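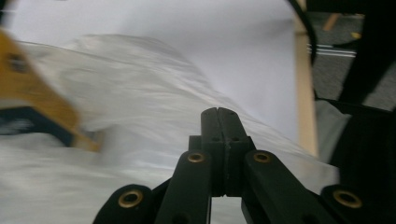

Tuesday, late

Wiesława has written rules. I knew it was coming when she bought a binder. There are 25 of them, printed large, and as of nine this morning they apply to everyone who picks up a gripper, including me, who wrote the last set and was told they were "more of a mood."

Rule 1 says fingers closed at the start, fingers closed at the end. Fine. Rule 4 says check the bushings before every session and write your initials. I've initialed so many boxes today that my signature has collapsed into a kind of worm. Rule 7 is No Hurrying. You are supposed to move your hand at the speed you'd want the arm to move if it were coming toward your own face. Rutilio asked whose face. She wrote that down, so I expect a Rule 26 by Thursday's lunch or whenever she next gets to the printer.

Cloth was the morning. I like cloth less every time. You can write a perfectly good rule for a box (approach from the side, grip, lift, wait, put down) and then somebody hands you a big white rumpled thing with no corners you can find, and the rule says "grasp at a corner." I went too fast at least twice and said so on the sheet, which is Rule 11, Own Up Before Review. Last month we had 713 attempts in the folder and Tainá had to throw out 49 because people had quietly nudged things with their free hand. So now the free hand goes behind your back, like a waiter's. I got a cramp in my shoulder by ten thirty and was told the binder has nothing on shoulders.

Lunch was Lindalva's leftover rice, cold, because someone at Follstead has the microwave until further notice.

Afternoon was bags. The argument over bags went on longer than the bags did. Genivaldo holds that if you can't say what's inside, you shouldn't put a name in the log, you should put "item in bag" and leave it there. Wiesława wants the real name every time, since whoever packed it presumably knows. I said the arm wasn't there when it was packed. This was considered unhelpful, though I noticed it went into the binder in pencil.
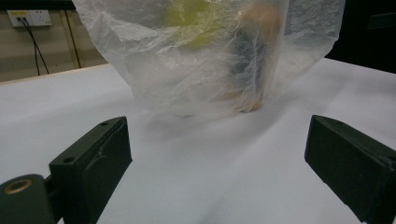

So do you write down what you know or what you can see? What you can see goes in the main log, and what you know goes in the notes column, with your initials beside it.

That took us fifty minutes and I am recording it mostly to prove we settled it. Genivaldo shook my hand. Wiesława inked over the pencil.

I still think Rule 19 is silly (no talking during an attempt, including to the object). I talk to everything. I talked to a bag today, under my breath, and got a look. But the one about stopping when you lose sight of a fingertip is good, and I wish I'd written it, and I've been telling people all afternoon that I more or less did.

Bed. Must find out if Trirach wants the sheets scanned or just the totals. My worm initials are going to look terrible scanned.

3 comments

lindalva p.
The rice was for Wednesday!!

Rutilio
It's Rule 26 already. She did it before she went home. It says "anyone's face."

oldbench
We tried the hand behind the back thing where I work and gave up after a week, people were leaning. Hand flat on the apron works better. Does your binder say what to do when a bag tips over by itself? Ours says start again and I have never agreed with it.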